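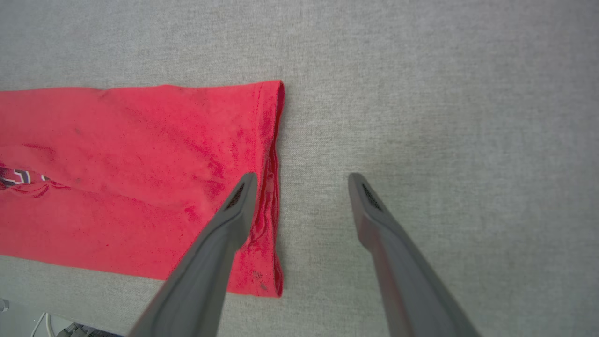

Folding for Points

The loudest cheer of the night at the Kolurden household robotics meet went to a sleeve. It moved four inches, maybe five, and the bleachers at Fletton Tech went wild.

Laundry is the event everybody wants to win this year. Teams get a shirt, a flat surface and 13 minutes, and the judges want a neat rectangle at the end. If you've ever watched a robot try to deal with cloth, you know how thrilling (and how painful!) that can be. A box stays a box when you grab it. A shirt turns into a whole new shape every time you touch it, and the robot has to figure out where the collar went.

The student club at Fletton, which goes by Wulex, has been at it since March. They meet after class in the Chávez Building and run the same fold over and over, with one student driving the arms and another calling out corners. By the time I visited they had logged 110 practice runs, and they were happy to tell me which ones had gone badly.

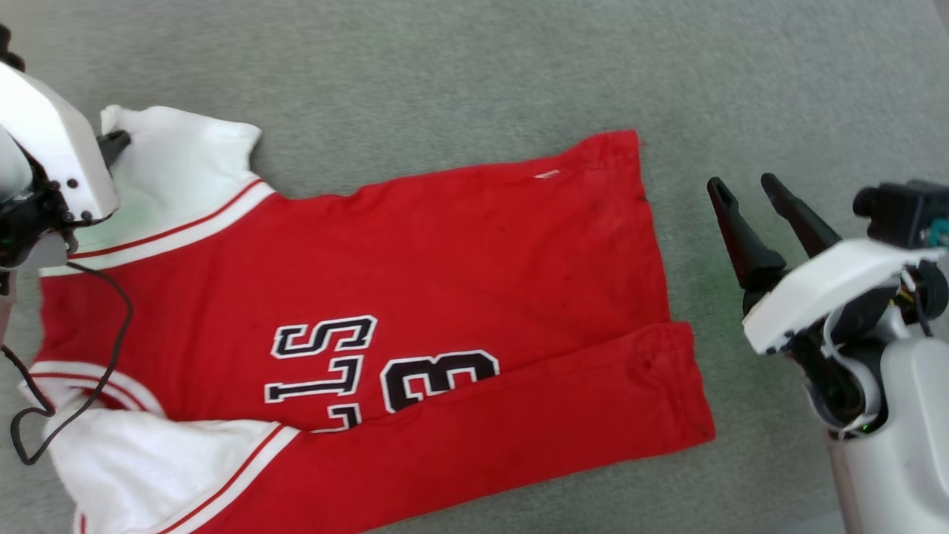 One gripper on a white sleeve, the other open: a red jersey gets its turn at practice.

Jerseys are a favorite at practice – big numbers and striped trim give the students plenty of landmarks to talk about. "Go for the stripe" is something you hear a lot in that room. Sleeves are the hard part. Pull too little and the cloth bunches; pull too much and the whole shirt slides along with it.

Two arms help, but only if they take turns nicely, and a lot of the club's spring went into exactly that. One holds while the other travels. The students act it out with their own hands first, standing around a table pinching an old T-shirt with two fingers, and it's a joy to watch.

Scoring is out of 100, with points off for crooked edges and for any human touch. Wulex's best practice score so far is 82, and they lost most of the rest on a single stubborn hem. They have 3 more sessions before the regional round, and the plan is to spend all of them on hems.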